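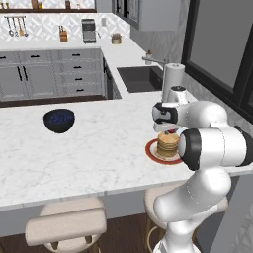
Teleop demos in simulated kitchen: policy learns my hesitation instead of the task

Posted in Learning from Demonstration
Asked by kbosman
2 answers

I'm collecting demonstrations by remote control in a simulated kitchen. The arm has to pick up one small item at the top of a stack of pancakes and put it in the bowl at the other end of the island. I drive it with a handheld controller, six degrees of freedom plus a trigger for the gripper, and record joint positions, gripper state and two camera views.

So far I have 90 demos. All of them count as successes by the checker in the sim. I trained a behaviour cloning policy on the lot and it does the reach well enough. Then it gets above the stack and stops. Sometimes it stays there until the episode times out. Sometimes it drifts sideways a little, closes on nothing and carries on to the bowl as if it had the thing.

Playing my own recordings back, I can see that I hover above the stack in nearly every one. I'm judging depth off a flat monitor and I wait until I'm sure before I go down. In the worst ones the arm is still for longer than it is moving.

What I've tried:

Training for longer. The loss goes down and the behaviour is the same.
Adding noise to the actions. It hovers with a wobble.
Dropping the slowest 39 demos. It was slightly better at going down and worse at everything else, I assume from having less data.

Before I record another few hundred I'd like to know what to change. Should I cut the pauses out afterwards, or learn to drive without them? And would guiding a real arm by hand and copying the motion over be any better? We do have one in the lab that goes limp enough to push around.

Karlijn Bosman

Answer 1 (accepted)

Your policy is doing what you showed it. If it sees one camera view and one arm pose, and in most of your data the right action at that view and pose is "don't move", then it won't move. You knew when to go down because you'd been looking at the monitor for two seconds. The policy has no memory of those two seconds unless you gave it some.

I'd do these in order.

1. Trim what you have. Go through each recording and drop any step where the commanded change in position is below a small threshold and the gripper command doesn't change. Keep a few steps on either side of every gripper open or close, or you'll teach it to leave before the fingers have shut. It's a short script and you keep all 90. Check that the camera images are dropped along with the actions. I once trimmed one and not the other and lost most of a week to it.

2. Predict chunks of actions in place of single ones. If the policy outputs the next second or so of motion, one hover pose doesn't trap it as easily.

3. Fix the reason you're hovering. You can't see depth. Add a view from the wrist looking down between the fingers, and put it on your own screen while you drive as well as in the recording. A side view level with the top of the stack helps too. Check where the arm's own links end up before you settle on a side camera, as a bent elbow beside the plate can hide the part you need.

4. Lower the controller scaling near the target. I drive at full scale across the bench, then hold a button that cuts it to a third for the last bit. People hover when a small hand movement makes the gripper jump. With the lower scale you can keep coming down slowly the whole way, and slow motion is fine to learn from. Standing still is the trouble.

On the missed grasp, I suspect you have no demos where you miss and recover. If your checker only passes clean runs, or you restart whenever you fumble, the policy has never seen an empty gripper above the stack. Record a batch where you start slightly off on purpose, come down, lift, correct and go again. Cut out the deliberate bad part at the start if you can, and keep the correction.

Also vary the position of the plate and the bowl between resets. If they're always in the same spots it may be learning the path and hardly using the cameras at all.

You don't need 1,000 demos for a single pick and place like this. I'd expect to see a clear difference with what you have once it's trimmed, plus around 50 with recoveries in them.

Tineke Vandenberghe

Comment from kbosman: Thank you. Trimmed it with a threshold on position and rotation both and retrained overnight. It goes down now on most attempts. It still carries on with nothing in the gripper, so the recovery demos are next. I hadn't thought of putting the wrist view on my own screen.

Comment from tvandenberghe: Good. Keep the rotation threshold loose. Hands shake on the controller and you'll end up keeping pauses that are really just tremor.

Comment from ddl_rob: What did you use for the threshold? I'm getting jerky motion after trimming.

Comment from tvandenberghe: If it's jerky you are probably cutting too much. Plot the speed for one demo and put the threshold just above the flat bits. If your actions are absolute positions, look at the size of the gap left at each cut as well.

Answer 2

Guide it by hand if you've got a real arm. We did this on a Prelteck arm at Sanstead in March and it was much quicker than the controller. You can feel where the thing is so there's no waiting around. Three people in our lab had no practice and they were all fine by lunch.

Then you just replay the joint positions in the sim.

Comment from tvandenberghe: This works if the sim arm and the real arm have the same geometry and you've built the same layout on a real bench. Otherwise the joint positions won't put the gripper in the right place. Your hands will also be in the real camera views, so you have to replay everything in the sim to get clean images, and the object has to behave the same on contact. For a task that only exists in simulation I'd stay with the controller.

Comment from kbosman: Ours is a different arm from the one in the sim – one joint fewer. I'll leave this for now.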